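4 Planning the purchase

4.1 Sizing the gripper order

Complete this section before requesting a quote from Wotberg.

1. List the objects the grippers must handle. Household produce in an open basket is a suitable baseline, as it mixes smooth and rough surfaces in one container.

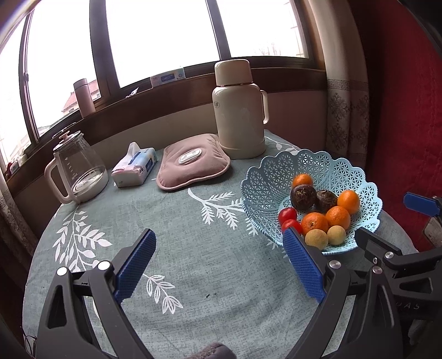 2. Decide on one-hand or two-hand work. Two-hand work requires two complete grippers per operator.

3. Enter 215 per gripper and 344 per operator kit in the Pundano budget sheet. The kit price covers two grippers and one charger. Mounts are quoted separately.

NOTE: Prices exclude shipping from the Bredelum warehouse and are held until the end of June.

4.2 Consumables

1. Order finger pads in sets. The ribbed blue pads are the standard type and are sold in fours.

2. Allow 9 sets per gripper for the first year. Enter these under running costs.

CAUTION: Do not mix new and worn pads on one gripper. Uneven pads shift the grip point.

3. Budget for test items. Fruit and tomatoes bruise under repeated gripping and must be replaced.

4. Plan the table layout. Reserve space behind the container for tall items such as jugs, and check that both fingers can open fully on either side of the rim.
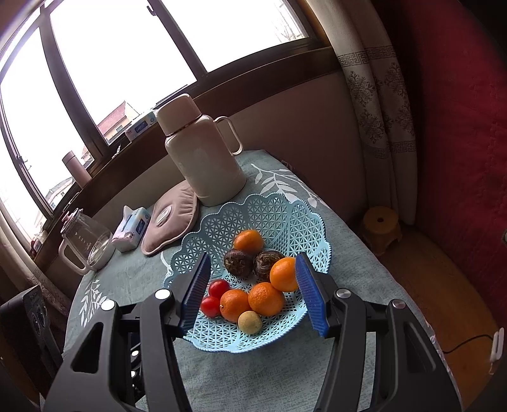 4.3 Approval

1. Add a reserve of 100 per kit for cables and fasteners.

2. Send the completed sheet to Mathebula Supply with the site address.

Related items
Section 3: Site requirements
Section 5: Receiving and unpacking
Pad replacement chart
Pundano budget sheet, blank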